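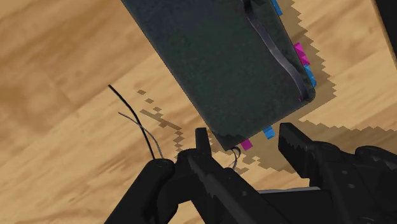 木桌，深色封面的笔记本，侧边一根弹力带。

# 跟着调音师走一趟

早上出门,天还没亮透。Brahim Filali 的车停在路口,后座放倒了,工具箱、毯子、一卷红色呢料、一袋橙子。他说上车,别关太重,门会弹开。

Traninar 这个地方,地图上要放大好几次才看得见。山里,一条主街,两条岔路。街上有肉铺,有药房,有一间永远在装修的银行。也有钢琴。比你想的多。早年矿上来的工程师带家眷,家眷带琴。矿关了,人走了,琴太沉,留下。后来进了学校、旅馆、教堂旁边的活动室,还有几台进了普通人家的客厅,上面摆相框和电视遥控器。

Filali 管着这一片的琴。他自己不说“管”。说“照看”。

第一站是 Kettani 旅馆。大堂里一台立式,Hutasach 牌子,一个早就停产的厂子,本地人提起来口气像提某位远房亲戚。键盘盖上有咖啡杯印,一圈套一圈。前台的姑娘打着哈欠把杯子挪走。

他先不碰音叉。先弹。从低音区一个一个往上按,按得很慢,耳朵歪着。弹到中间停一下,又退回去两个键。我问听出什么了。他说,潮。山谷里一下雨音板就胀,中音区先跑,整片往上飘;到了冬天烧暖气,又整片往下掉。一年里音准像呼吸一样。客人听不出来的,他说,客人只觉得今天这琴怎么有点烦人。

上面板卸下来,靠墙放。里头的味道出来了,旧羊毛、木头、一点点樟脑。他在弦之间塞进长长一条呢料,每个音的三根弦,先压住两边,只留中间那根响。调准中间,再放出左边,放出右边。三根弦快要对齐的时候会有一种“哇——哇——哇”的波动,越来越慢,越来越慢,然后平了。这就是拍音。调音师一辈子听的就是这个东西。

难的在后面。平均律要求每个五度都窄一点点,窄得刚好,谁也不许太纯。纯五度多好听啊,可是你让一个五度纯了,转一圈回来,最后那个五度就没法听。所以大家都分一点错。他说得很快,手上没停,扳手一推一松,手腕上的动作小到看不见。

我学着听。听了半小时,耳朵累,想出去抽烟。他一点不累。

中途断了一根弦。啪的一声,前台姑娘从椅子上跳起来。Filali 倒很平静,从箱子里翻出一盘钢丝,拿千分尺量旧弦的直径,绕圈,剪,上弦轴。新弦会一直往下松,要回来补好几次。“它得先学会站着。”他说。

---

说说价钱,编辑让我一定要写。调一次的钱,在城里不够吃一顿像样的晚饭。油钱另算,可是碰上学校他就不算。去年他跑了3,619公里,全在这几条山谷里打转,车胎换了一套。名下固定要看的琴有16台,别的是临时叫的。有人三年叫一次,有人孩子考级前一天晚上打电话,哭着打。

也有人叫他去,不是调琴,是想听他说一句“还值点钱”。这种最难办。老琴不值钱,几乎都不值钱。弦轴板裂了的,修起来比买一台二手的还贵,搬走还得再掏一笔。他去过一户,老太太把琴擦得能照人,弦轴一根都拧不住,一松手就回去。他在那儿坐了一下午,喝了两壶茶,最后给她调了中间两个八度,用砂纸垫片硬撑住。够弹那首她要弹的。他说只能撑到秋天。她说秋天再说。

这个做法行业里有人瞧不上。正经修法是换粗一号的弦轴,或者换整块板。Filali 知道。他年轻时在平原上的修理铺学徒,师父连胶水都不让用现成的,要自己熬。骨胶,隔水,不能滚。现在他车里两种胶都有。现成的那瓶用得快。

---

中午在路边吃饭。面包,煎蛋,橙子。他吃饭时把收音机关掉。我问平时听不听音乐,他想了好一会儿,说听球赛。

下午去 Grastine,镇子另一头的小音乐厅,以前是矿工浴室。瓷砖还在,墙上一排排的挂衣钩也还在,混响长得吓人。台上那台三角是全镇唯一的三角琴,漆面花了,声音却是真好,低音厚,高音亮得有点凶。晚上有音乐会,孩子们的,2019年7月13日,海报贴在门上,胶带翘了一角。

演出前的调音跟平时不一样。时间短,旁边全是人。有人搬椅子,有人试灯,一个小男孩在走廊里吹长号,只会吹一个音。Filali 抬头看了看走廊,没说话,继续。他说大厅空着和坐满是两台琴。人一进来,热气上来,高音区会变,他得提前猜。往哪边猜、猜多少,不写在任何书里,跟这间屋子打交道久了手里就有了。

然后是整音。这个我以前完全不懂。调音管的是音高,整音管的是音色。琴槌外面那层羊毛毡,敲久了压出沟,变硬,声音就尖。他把整套击弦机抽出来,像抽一个大抽屉,放在腿上,拿三根针的小工具往毡子里扎。扎肩膀,不扎顶。扎一下,推回去,弹一下,听。再抽出来。扎多了声音就死了,闷,救不回来的,只能换槌。他扎得很少。高音那几个凶的,每个就两三针。

再弹,真的软了下来。怎么形容呢,像有人在那头把灯调暗了一格。

有个老师过来问能不能把踏板的吱吱声弄掉。他趴到琴底下,只剩两只鞋在外面。石墨粉,抹一抹,没声了。老师走了,他在底下又待了一会儿。出来的时候满头灰,手里捏着一枚发卡,一支铅笔,还有一颗糖。说每台琴底下都有糖。

音乐会开始时他不坐前排。站后门,靠着瓷砖。第一个上台的孩子太矮,脚够不着地,弹得飞快,中间停了一下,从头又来。掌声很大。第四个女孩弹了一首慢的,右手高音区一直走上去,走到刚才扎过针的地方。我去看 Filali。他皱着眉头。

“降了。”他小声说。

我什么也没听出来。全场大概也只有他听出来了。

中场休息他从侧门进去,十分钟,弯着腰在台上补了几个音,观众在外面买汽水,没什么人注意。下半场完了以后谢幕,老师谢了家长,谢了面包房,谢了借椅子的学校。忘了谢他。他已经在装车了。

---

回程天黑。他话多了一点。说学徒的事,说六月里发大水,下面村子一台琴泡了,琴键鼓得一个都按不下去,主人还问他能不能吹吹干。说他一直想收个徒弟,来过一个年轻人,耳朵好得不得了,待了11个月,走了,去城里做录音。不怪他。这里冬天路一封,好几个星期没有活。

那以后这些琴怎么办,我问。

他开着车,好长一段路没接话。过了桥才说,电钢琴也挺好的,不用调,孩子戴上耳机,邻居也高兴。他侄女家就是电的。他去试过,音很准,每个音都准。

“就是没有什么可干。”

到路口,他把剩下的两个橙子给了我。后天还得再去一趟 Kettani,那根新弦肯定又松了。

(文中票价与班车时刻请以当地公告为准。Grastine 的秋季节目单尚未公布,公布后本刊在补登。)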